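The Ford at Prurgate

Tove Brøndum had been writing the book for six winters when the letters came. They arrived in a biscuit tin from a house being cleared out in Grevley, tied up with kitchen string, and the woman who sent them wanted nothing for them except the tin back.

The book was about two officers. Captain Abella had held the ford at Prurgate for a night and most of a morning, and Major Varnusell had come up the road too late with the relief. Every history of the campaign said the two men never spoke again. Tove's said so as well, in chapter four, and again in the last chapter, where it mattered more.

She read the letters at the kitchen table with her coat on. They were from Abella to Varnusell, and the first was written nine days after the battle. He asked about a horse. He asked if the major had found his other glove. Then there was a page about seed potatoes.

She rang Efren Evangelista, who had read every draft, and drove over to his place with the tin on the passenger seat.

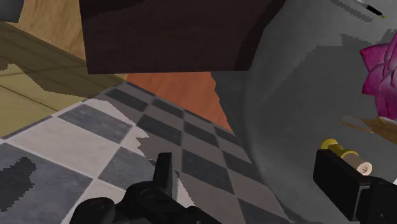 Efren said the handwriting could be anybody's, and that a man who had lost half his company would not sit down the next week and write about potatoes. He wanted to know how she could be sure of the date.

"It's on the letter," Tove said.

"People put all sorts of dates on letters."

"Not in the army."

He took his glasses off and held the page close to his face. The paper was thin and the ink had gone the colour of tea. He read it to the end, then turned it over to see if there was more on the back. There was a sum in pencil, 800 less 87, and no answer.

"What's he subtracting?" Efren said.

Tove knew the first figure. It was the strength of the garrison on the morning before the attack, and it was in all the books. She had never seen the second one anywhere.

"Could be the potatoes," she said.

He made tea and they went through the rest in order. Varnusell had written back, that was plain enough, but his side wasn't in the tin. Abella answered questions they couldn't see. Yes, the roof was mended. No, he wouldn't come at Christmas, his sister was poorly. In the ninth letter he wrote: "You ask me again about the road and I tell you again that it was raining and the road was bad. I would like it if you stopped asking."

Efren read that one aloud and then didn't say anything for a while.

"That's your book," he said finally.

"It's a different book."

"How much would you have to change?"

She had been working it out on the drive. Chapter four could be patched. The court of inquiry could stay as it was, because the inquiry had happened whatever the two men thought of each other. But the final chapter had Abella as an old man crossing the street in Grevley so he wouldn't have to meet the major outside the bank. She was proud of that page. It came from a memoir by a lieutenant named Lumbao, who had been a good hater all his life and might have been describing himself.

"All of the end," she said. "Some of the middle."

"Rowena will have a fit."

Rowena Dagdag had the book down for spring. There was already a cover, with the ford on it in brown and grey, and a line across the bottom about a quarrel that outlived a war. 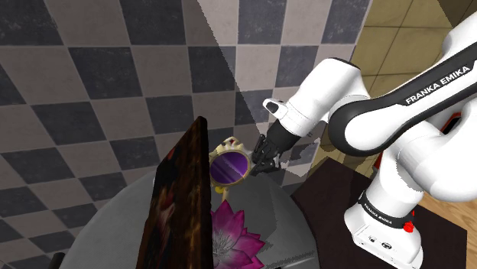 Tove drove home after dark. It had started to rain, and past the grain elevators the road was soft at the shoulders, so she took it slowly. She thought about the relief column. There was the one wagon stuck across the track, and the mules, and Varnusell walking up and down in the mud listening to the guns. She had written that he hesitated. She had used the word four times in two pages, and she had got it from Lumbao, who was at the ford and not on the road at all.

At home she put the tin on the dresser and turned on the heater. She found chapter four and read it standing up. It was better written than she remembered, and that made her cross.

She rang Rowena before she could put it off.

"I need until December," she said.

"Which December?"

"The next one."

There was a long breath at the other end. "Is it at least good?" Rowena said. "Whatever you've found?"

Tove looked over at the tin.

"There's a lot in it about potatoes," she said.

Rowena said she would call back in the morning, when she had spoken to the printer. Tove made some toast. Then she sat down, crossed out the first sentence of the chapter, and wrote above it that it had been raining and the road was bad.

This site uses cookies to remember your reading preferences. By continuing to browse you accept our use of cookies. OK

Contact | © Analyn Belmonte. All rights reserved. | Back to top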